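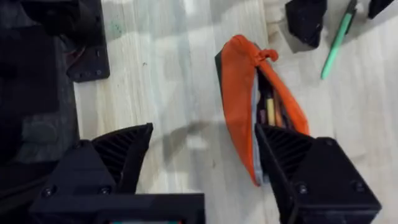
Clarix arm, 30 days in: can it tidy a desk yet?

Posted 14/06/2024 by Adel Tawfik

Okay, so I've had the Clarix on my work table for 30 days now and people keep asking if it can do chores. Sort of! Putting away pens is my favorite test, because a soft pencil case is a horrible thing to grab. It squishes, it slides, and with the zipper open the pencils want out.

The ribbed pads on the fingers are the best part of the whole kit. They hang on to fabric way better than the smooth ones on my old Furnov (which I sold, no regrets). Out of 76 tries at moving the case into a drawer, it managed 30 with nothing spilled. I could do that job half asleep, but for a home arm I was pretty happy!

Loose pens are worse. It will chase one across the wood for four minutes if you let it. And zippers, forget it, I close those myself.

Setup took me an evening and the manual is thin, so go read the Echevarría forum first. Someone there has posted much better starting settings.

Would I buy it again? For tinkering, yes. For a clean desk, no, keep your money. I'm trying socks next.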